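August, 6:15 a.m., kitchen table

Slept badly, so I may as well get yesterday down while the coffee's hot. The gripper on the Futano arm has been driving me up the wall all week. It kept letting go of the wrapped packs halfway through the move, and only the shiny ones! Plain cartons, no trouble at all. I'd already swapped the finger pads on Shakuntala Shakya's advice (she had the same arm over at Stedorville before she came to us) and it bought me maybe one good morning.

So after lunch I locked the cell out, got the stool and went over the fingers joint by joint. The second knuckle had play in it. Not a lot, but you could wiggle it with a thumb. I backed the bolt out, cleaned off the old threadlocker, which came away in crumbs, put fresh on and torqued it to 14. Then did the one next to it too while I was there. Shakuntala held the flashlight and told me a long story about her cousin's wedding. I lost a washer under the bench and found it 15 minutes later in my own shirt pocket.

Wiped down the bellows on the arm, all those folds, what a job. They hold dust like a couch does. The manual says every 3 months and I'd bet money it hadn't been done since the Sisodia people put it in. Checked for splits as I went and wrote the date on the sheet inside the cabinet door, because next time it'll probably be me again wondering.

Then the homing routine, twice (first time I'd left the speed at setup, duh), and I nudged the pick height down a hair. Ran 33 picks with the shiny packs. Dropped one, near the beginning. I'd like a whole shift before I believe it.

Still need to order spare pads from Stuvley and ask about the longer bolts. And buy dish soap. Shakuntala wants to try a slower close on the fingers this afternoon, and I said fine as long as she does the typing.

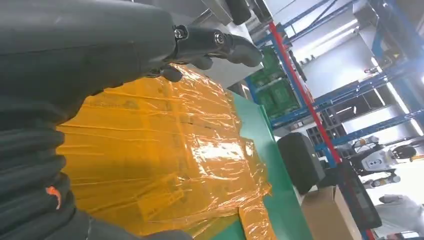 Fingers over one of the shiny packs, with the two bolts showing at the joints.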